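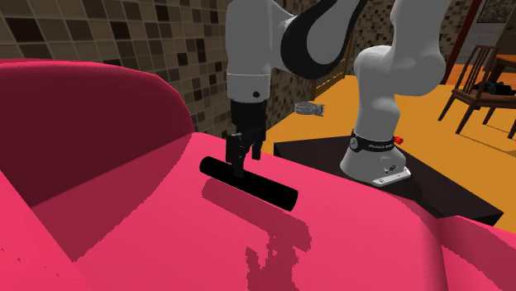

Folie 1: Rosa Polster, am Computer gerendert

Guten Abend zusammen! (Kurz warten, bis hinten alle sitzen. Mikro prüfen.)

Ich heiße Nazanin Shahbazi, ich streiche seit neun Jahren anderer Leute Wohnungen und meine eigene viel zu oft. Heute geht es um Farbe zu Hause, und zwar um die Wände, denn die machen am meisten aus und kosten am wenigsten. Fragen bitte gleich reinrufen, ich vergesse sonst, wo ich war.

(Handzeichen abfragen: Wer wohnt gerade komplett in Weiß?)

Ich frage das jedes Mal und meistens gehen sehr viele Arme hoch. Ist ja auch nicht schlimm! Ich habe in Lakville lange in einer weißen Wohnung gelebt, 88 Quadratmeter, Wände weiß, Decke weiß, Türen weiß, sogar die Heizkörper. Im Juli war das herrlich. Im Winter kam ich um fünf nach Hause, hab das Licht angemacht und dachte, ich bin beim Zahnarzt.

Also bin ich zu Amini gefahren, das ist der kleine Farbenladen hinter dem Bahnhof, und habe einen Eimer Gelb gekauft. Ein sehr gelbes Gelb. Auf der Karte sah es aus wie Butter, an der Wand wie eine Warnweste. (Pause, hier wird gern gelacht.) Zwei Wochen habe ich es ausgehalten, dann habe ich alles überstrichen, und gedeckt hat es natürlich erst beim dritten Mal.

Was ich daraus gelernt habe: Das Kärtchen ist winzig, die Wand ist riesig. Auf der großen Fläche wirkt ein Ton fast immer kräftiger, vor allem, wenn die Wand gegenüber dieselbe Farbe hat und sich die beiden gegenseitig anleuchten. Wer zwischen zwei Tönen schwankt, nimmt den graueren. Auf der Karte sieht der traurig aus, ich weiß. Nehmt ihn trotzdem. 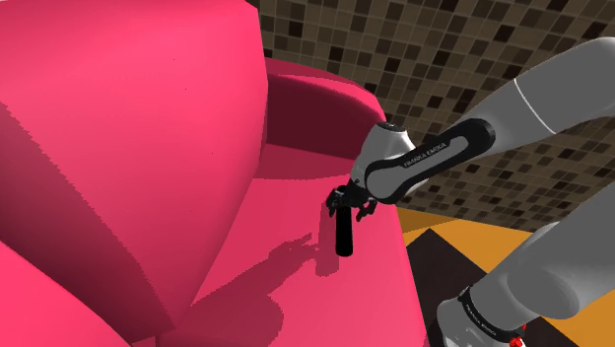

Folie 2: Pink im Licht und im Schatten

(Nur kurz stehen lassen, dann zum Licht überleiten.)

Ein Rosa ist nämlich nie bloß ein Rosa. Oben, wo es hell ist, knallt es, und im Schatten rutscht es ins Dunkelrote. An euren Wänden passiert das genauso, jeden Tag, mit jeder Farbe. Nordzimmer machen vieles kühler, da kippt ein schönes Grau gern ins Bläuliche. Abends unter warmen Lampen wird dasselbe Grau plötzlich beige. Und wenn draußen vor dem Fenster eine große Kastanie steht, habt ihr im Sommer grünes Licht im Zimmer, das vergisst man beim Aussuchen im Februar gern.

Deshalb mein wichtigster Rat heute: Probestücke! Nehmt einen großen Bogen Karton, streicht ihn zweimal und stellt ihn in die Ecke, neben die Tür, hinter das Regal. Morgens anschauen, mittags, abends mit Lampe. Nicht direkt auf die alte Wand malen, die alte Farbe drumherum schummelt immer mit.

(Kartons herumgeben. Bitte nur am Rand anfassen, der grüne ist von heute Mittag!)

Der grüne heißt Rolis, den habe ich bei mir im Flur. Der graublaue heißt Sokow, und über den streite ich seit Monaten mit meiner Schwester, die behauptet, er sei lila. (Abstimmen lassen. Ergebnis für sie aufschreiben.)

Noch etwas zur Decke, da werde ich ständig gefragt. Wer hohe Räume hat, darf die Wandfarbe ruhig hochziehen, das wird sehr gemütlich. Bei niedrigen Decken lasse ich sie meistens hell und streiche auch die Leiste oben mit, sonst sitzt da ein Strich, der den Raum zerschneidet. Und Türrahmen – bitte, bitte – vorher anschleifen. Ich hab es einmal gelassen und konnte den Lack später mit dem Fingernagel abziehen.

Zum Geld: Am Abklebeband spare ich nie. Am Eimer schon mal, wenn es nur die Abstellkammer ist. Rollen auswaschen lohnt sich, Pinsel sowieso, und wer am nächsten Tag weitermacht, wickelt alles fest in eine Tüte und legt es kühl.

(Falls noch Zeit ist: die Geschichte mit der Badezimmertür. Sonst weglassen.)

Die Kartons hätte ich am Ende gern zurück, den Adresszettel von Amini dürft ihr behalten, der liegt vorne neben dem Wasser. Wer einen Grundriss oder ein Handyfoto vom eigenen Zimmer dabeihat, kommt gleich einfach zu mir nach vorn, ich schau mir das wahnsinnig gern an!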